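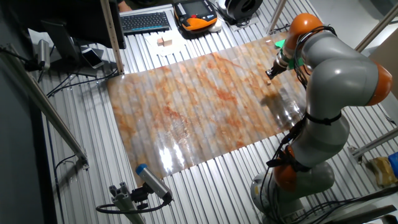
Section 4: Setting Up Your First Map in Trallum

Welcome to the fun part! By now you have Trallum installed and your account working (if you don't, go back to Section 3). In this section you will make a trail map from scratch, bring in a recorded walk, and print a copy you can fold up and put in your pocket.

Before you start

You will need:
A walk saved as a GPX file. If you don't have one, use the Gumel Loop file in the Samples folder.
The Praririk base map pack, version 2 or later. Version 1 packs open, but the contour lines won't show.
A printer, if you want a paper copy.

4.1 Create the map

1. Open Trallum and choose File > New Map.
2. Type a name. Names can have spaces, but leave out slashes and colons.
3. Under Base Map, pick Praririk Outdoor. The preview takes a moment to fill in the first time.
4. Set the units to miles or kilometers. You can switch later under Map > Units and your trails will stay just as they are.
5. Click Create.

You should now see a wide, empty stretch of countryside waiting for a trail. Scroll to zoom, and hold the space bar while you drag to move around. Take a minute to wander – we still find new creeks in places we thought we knew well.

4.2 Bring in your walk

1. Choose Trail > Import.
2. Find your GPX file and click Open.
3. In the Clean Up box, leave Smooth Track turned on for a first try.
4. Click Import. Your walk appears as a red line and the map jumps to it.

Note: A single trail can hold 1168 points. If your recording is longer than that, Trallum offers to split it or thin it out. Thinning works very well on open ground. For a path with lots of tight switchbacks, choose Split.

If the line has a big spike in it (this happens under thick trees or next to cliffs), click the stray point once and press Delete. The line closes up by itself.

CAUTION: Import does not ask before replacing a trail with the same name. Rename the older trail first if you want to keep both.

4.3 Add markers and labels

1. Click the pin button on the left toolbar.
2. Click the map where you want the marker.
3. Choose a symbol from the list. There are 17 of them, including water, parking, viewpoint and gate.
4. Type a label, or leave it blank.

Drag a label to move it away from its marker. Long labels wrap onto a second line, and you can force a break with Shift+Enter. Have fun with these! A note like "good blackberries" makes a map feel like yours in a way no store map can.

4.4 Check the elevation profile

Press E to open the profile under the map. Run your pointer along it and a dot follows the same spot on the trail, so you can see exactly where that nasty hill begins. The vertical scale is stretched by default. To see the true slope, right-click the profile and pick Natural Scale.

4.5 Print it

1. Choose File > Print Layout.
2. Drag the page outline over the part you want.
3. Pick a paper size and turn the page if needed.
4. Set the resolution to 400 dpi for fine contour lines.
5. Tick Add Scale Bar and Add North Arrow.
6. Click Print.

CAUTION: Turn off "Fit to page" in your printer's own settings. It shrinks the map and the printed distances will be wrong.

Inkjet prints smear in the rain, so carry yours in a plastic sleeve – or try the Cortés fold in Appendix B, which keeps the printed side tucked in.

Next: Section 5, Sharing Maps

Last updated 04/04/2023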